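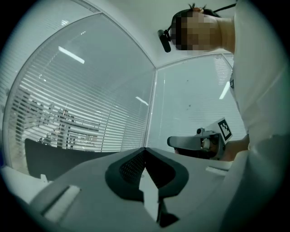 Person wearing a headset

Family History Methods: Handout for Unit 3
Place Names, House Names and the Problem of the Missing Village

Prepared by Yurii Stelmakh for the Grurkstead Evening Institute
Revised October 4, 2024

1. Purpose of the unit

Students who have completed the first two units will have a working pedigree chart and at least one ancestor whose place of birth is given in a document. This unit deals with the next difficulty. The place named in the document often cannot be found on a modern map, or it is found in several locations at once. The handout sets out a method for working through such cases and should be read before the class exercise.

2. Why a place goes missing

A clerk writing down a birthplace was usually recording what was spoken. The speaker might give the village, the parish, the nearest market town, the county or the port of departure. Two brothers from one house may therefore appear in the same census with different birthplaces, and both entries may be correct.

Villages were also renamed, merged with their neighbors or absorbed into towns. When a border moved, the official language of record sometimes moved with it, and a settlement could carry different names in successive registers. An older name may survive only on a gravestone or in the memory of a family that left before the change.

Spelling adds a further layer. A name written in one alphabet and copied into another will vary according to the copyist. Students should record each spelling exactly as it appears, with the source beside it, and should not correct it in their notes.

3. Worked case: the Hutsuliak family

The Hutsuliak household is used throughout this unit. The papers consist of a passenger list, a naturalization petition, a parish marriage entry and a bundle of letters sent home over 14 years. The passenger list gives the last residence as Arova. The petition gives the place of birth as Fovon. The marriage entry gives no village for the groom, only a house number, 46.

Earlier researchers in the family treated Arova and Fovon as alternative spellings of one name. The letters do not support this. One, written in February, speaks of walking from Fovon to Arova to have a document stamped, and a later one gives the distance as an hour on foot in dry weather. Arova was the place with the office – Fovon was the place with the house.

The house number deserves separate attention. Numbers were commonly assigned to buildings in the order they were registered, so neighboring numbers need not mean neighboring houses. When a village was renumbered, the same family may seem to have moved without leaving its own kitchen. Before concluding that a family changed address, compare the households on either side of the entry. If the surrounding families have also changed number, renumbering is the likelier explanation.

4. Procedure

a. List every place name attached to the ancestor, with date, source and exact spelling.
b. Note who supplied the information and who wrote it down.
c. Mark each name as a place of birth, residence, marriage, departure or unknown.
d. Consult a gazetteer from the period of the record before using a modern one.
e. Identify the parish that served each candidate village. Small settlements often shared a church, and the registers may be filed under the name of the larger place.
f. Search the register for the whole family, including siblings and godparents. A single matching name is weak evidence.
g. Write a short statement of your conclusion and of anything that contradicts it.

Step g is required for all submitted work. A conclusion without its contrary evidence will be returned.

5. Assignment

Choose one ancestor whose birthplace is uncertain and apply the procedure above. The written statement should not exceed 600 words, excluding the source list. Students without a suitable ancestor may use the Hutsuliak papers, copies of which are held in the reading room. Living relatives should not be named without their permission.

Category: Course Materials / Genealogy / Place Names

Comments

marlow_k: Is the gazetteer in step d the one on the reading room shelf, or do we need to find our own? My people are from a different region entirely.

Yurii Stelmakh: The shelf copy covers only the district used in the worked case. Please ask at the desk for the regional list.

Dot P.: The part on house numbers has cleared up a puzzle for me. I had my great-grandfather moving twice and now I think he stayed put. Will go back and check the neighbors.

Reedfield: Can we submit two ancestors if they were born in the same village?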